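My last term at the language school

We use cookies to remember your preferences and to count visits. By continuing to read you accept this. [Accept] [Settings]
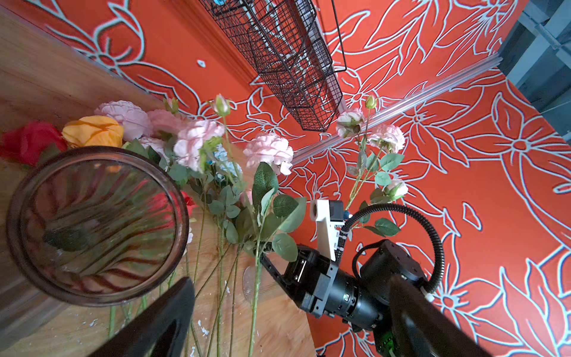
Roses and peonies, with the vase on its side.

I taught my last class in June. People have asked how I ended up teaching translation for as long as I did, so I am writing it down once and will send them the link.

I did not train for it. I had a degree in French and a job typing up export paperwork at Bumetti, where I was the only person in the office who could read the letters from Lyon. After two years of that I was translating the letters as well as filing them, then the manuals, then the contracts. The contracts frightened me. I took an evening course in legal translation so that I would stop lying awake over them, and the woman who ran it was Noémie Besnard.

Noémie taught from a stack of old leases and wills. She handed you a page, gave you twenty minutes, and then read your version out loud in front of everyone. Mine had a tenant inheriting a drainpipe. She asked me the following spring if I would take over the beginners, and I said I wasn't qualified. She said the other candidate had asked for a parking space.

The first group had 3 students in it. I prepared for that class the way I have never prepared for anything since, with 60 pages of notes for a ten-week course. I used maybe a quarter. By the second year I had a full room and was down to a single sheet of paper per evening.

What I taught changed less than you would think. We started with instructions: recipes, bus timetables, how to bleed a radiator. Then business letters. Then, after the winter break, one short legal text a week. I kept the Ellis grammar as the set book long after it went out of print, and students passed the same copies down until the covers were mostly tape. The school wanted to replace it with a package from Matemov, with a login for every student. We ran both for one year. I went back to Ellis for the grammar and kept the Matemov word lists, which were good.

The part I found hard was grading. A translation can be right in ways I would never have written it, and it took me a long time to stop marking people down for not sounding like me. I went through a box of old papers last month and found a student who lost six points for "begin" where I wanted "start." I would give those points back if I knew where she was now.

I did almost 300 evenings in that building, by my old diaries. The room had a radiator that could not be turned down and a window that looked onto the loading bay. I had the same desk the whole time — second floor, the one with the short leg.

The beginners go to Lleucu Lloyd in the fall. She sat in on my last few classes and has already thrown out the radiator text, since her students rent and their landlords do it. I gave her the tape-covered copies and my word lists, and told her which photocopier tray jams.

I still have some paid work. Okafor sends me a contract every few weeks, usually on a Sunday, and I am partway through a family's letters from the thirties that I expect will run to 100 pages typed. The handwriting is bad. I'll post about the letters when I've got further in, if the family agrees to it.

Comments (3)

Marta says:
I was in the second year group. I still have my Ellis, sorry. I can mail it to Lleucu if she needs it.

gdw_translates says:
Which course was the evening one in legal translation? Is it still running?

Peter H. says:
The drainpipe story was told to us as well, but she left out that it was hers. Enjoy the letters.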